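The contract with Lepik called for 1,551 demonstrations of one task: cube from sheet to box. Osaze Isah had read it twice, looking for a clause about quality, and found a clause about file names.

He started the session log at the bench in Davach on July 4, 2019, and typed the number of the first episode. The pencil dots gave the start positions. He put the cube down by the far right circle, six up, and took the overhead view.

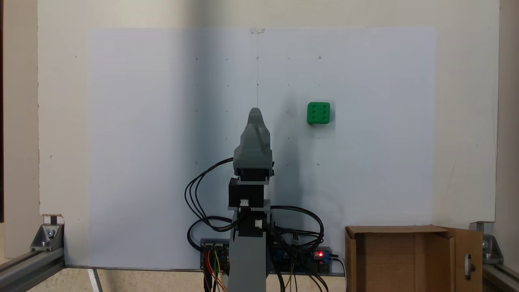 Overhead view, cube at the upper right circle.

"Offset," said Suleiman Oyelaran over the line from Zimamberg. "It's past the mark."

"The spec allows jitter."

"The spec allows it. Does the model?"

Osaze entered the offset in the notes field. Pliteo, the training software, did not read the notes field. He filled it in anyway, for every episode, and in August someone would strip the column to save space.

He drove the arm by hand through the leader unit. The follower copied him with a small delay that he had stopped noticing in the first week. He had begun to reach for his coffee with the same delay.

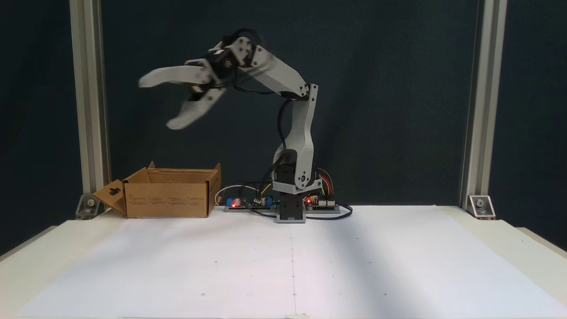 Episode 350

The rejection rule was simple. A demonstration with a pause longer than 2 seconds was discarded, on the theory that a pause taught the policy to pause. Osaze paused often. He liked to look at the cube before he went for it.

"You hesitated again," Suleiman said.

"I was deciding."

"Decide before you press record."

He reset the arm to vertical and moved the cube to the left of the center line, four pips facing front.
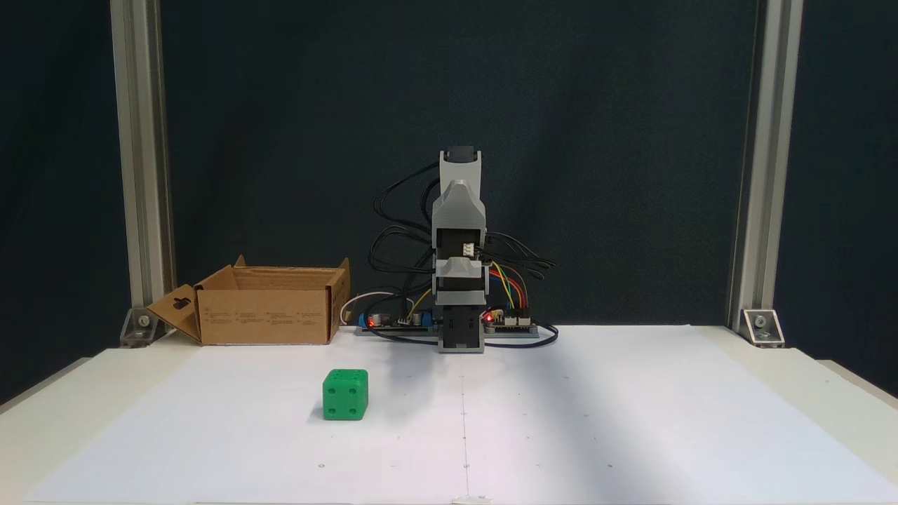

Front view, arm upright. Start position left of center.

He kept the next one without a pause, and the one after that. They were smooth and looked like the work of someone else. He played them back beside the rejected files – the rejected ones were better grasps.

"Can I send you both sets?" he asked.

"What would I do with the second one?"

Osaze made a folder for it, named it according to the clause, and set up the six again.
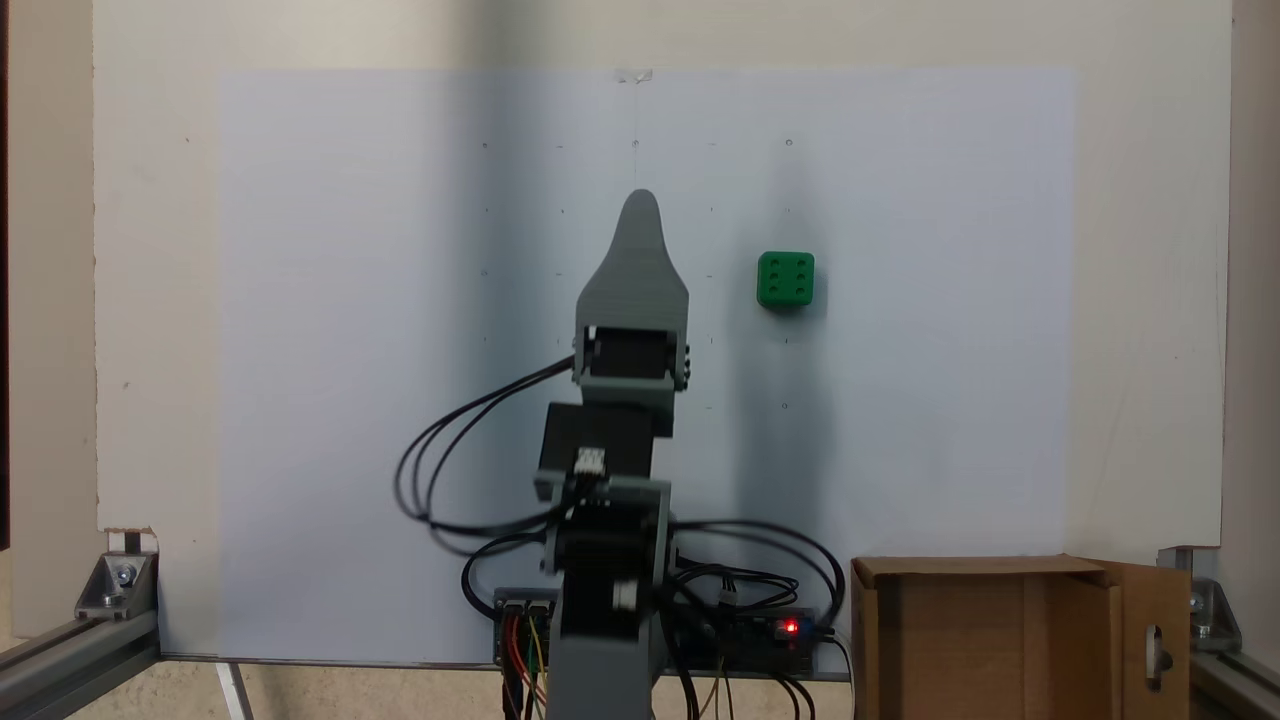 Overhead view, six up. Notes field: "Looked first."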